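Robotics & Automation | Open Section | Planning and Procurement

4. What we bought, what we should have bought, and when

I promised in the introduction that this section would deal with money, so let's get on with it. Most papers on cloth handling give you the arms in one line and the results in twelve pages, and if you happen to be the person filling in the purchase forms, that is the wrong way round! I was that person for the Drallness folding cell, and I kept every quote, so what follows is drawn from the order book and not from memory (my memory of that winter is kinder than the order book is).

4.1 The first budget

We started in January with a plan for one arm. One arm is cheaper, obviously, and our earlier work on stiff parts had never needed a second. The grant allowed for a single arm, a gripper, a table and a modest pot for spares, and I remember feeling rather pleased that it all fitted on one sheet. Then we ran the paper exercise described in Section 3, where we went through a shirt fold move by move with our own hands and wrote down which hand was doing what. Almost every useful move had a hand at each end of the cloth. You can fold a tea towel with one hand and a bit of patience, but a shirt with the sleeves going everywhere is another matter, and we gave up on the one-arm plan before it had cost us anything except the sheet of paper.

Going to two arms did not simply double the bill, and I'd like other groups to know this before they go cap in hand to their finance office. The arms double. The grippers double. The table doesn't, the fixed camera doesn't, and the controlling computer only needed a little more memory. What did grow, and much faster than I'd guessed, was everything in between: cables, brackets, fasteners, and the hours spent getting two bases to sit where the software thinks they sit. We paid Hemon £2,490 for mounting and alignment work alone. I had put down nothing at all for that in the first draft.

4.2 Table and mounting

We had two offers for the work surface. Krasniqi quoted £1,778 for a purpose-made bench with a levelled top, and it was a lovely thing, but the lead time was 14 weeks and our first garment sessions were due well before that. So we went with an ordinary wooden table and put the difference towards spare gripper fingers. I've been asked more than once whether I regret it. A bit, yes. A strong wood grain is one more pattern for the vision software to cope with, and I would now set aside money for a plain covering from the start, even if you end up leaving it in the cupboard.

Both arms are mounted on the near side and reach across towards the cloth. We looked at placing them at opposite ends, which gives each arm more room of its own, but that meant two separate fixings and a longer cable run, and the quote went up accordingly. Having them side by side also leaves the far edge free for a person to lay out the next garment. Figure 3 shows the arrangement in use with a coral-red shirt, one gripper at each end of it.
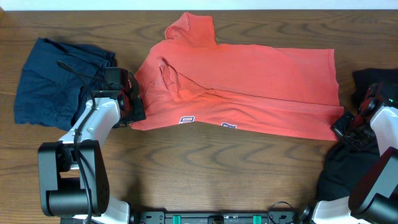
Figure 3. The two-arm cell with a partly folded shirt between the grippers. Other dark garments lie to the left and under the right arm.

Have a look at how much of the table is taken up by things other than the shirt being handled. When I drew up the floor plan I allowed for one garment and two arms, full stop. I hadn't left room for the rest of the laundry, or for the elbows and links, which eat into the near side of the surface far more than a drawing of the reach circles would suggest. If I were ordering again I'd take the biggest garment on the list, lay it flat, and then ask for a good deal more table than that.

Cables deserve a line of their own in any budget. There's a black one on the left in Figure 3 that rises past the bracket and loops over the navy garment, and another arching over the wood near the right-hand end of the rail. We bought ours at standard length. Clamum offer a tidier routing kit, which I turned down twice on cost and which is now at the top of next year's list.

4.3 Garments, fingers and other small things

Clothes are cheap and you still run out of money for them. We bought 241 second-hand items over the project, mostly shirts, in as many colours and weights as we could find. I'd argue for mixing light and dark from the beginning. Dark cloth next to dark grippers makes the edges harder to pick out, and a set made up entirely of bright shirts will flatter your system no end. Printed lettering is worth paying for too, as a fold that runs through a print gives the software an edge that isn't really the edge of the shirt.

Gripper fingers were our most frequent repeat order. We treated them as equipment in the first year, which meant a form for each pair, and moved them to consumables in the second, which meant far fewer forms and a happier me. Check with your own finance people which heading they prefer, and do it early.

The remaining lines of the budget are in Table 2, with the original estimates alongside.

Shares 37 | Comments 3

Comments

benchtop_mo: Thanks for putting the mounting bill in. We're at the one-sheet stage now and I've just added a row.

R. in Leeds: Did you price renting the second arm for a few months first? Our department would never sign off two at once.

foldedcorner: Agree on fingers as consumables. Ours were under "minor works" for a year, heaven knows why.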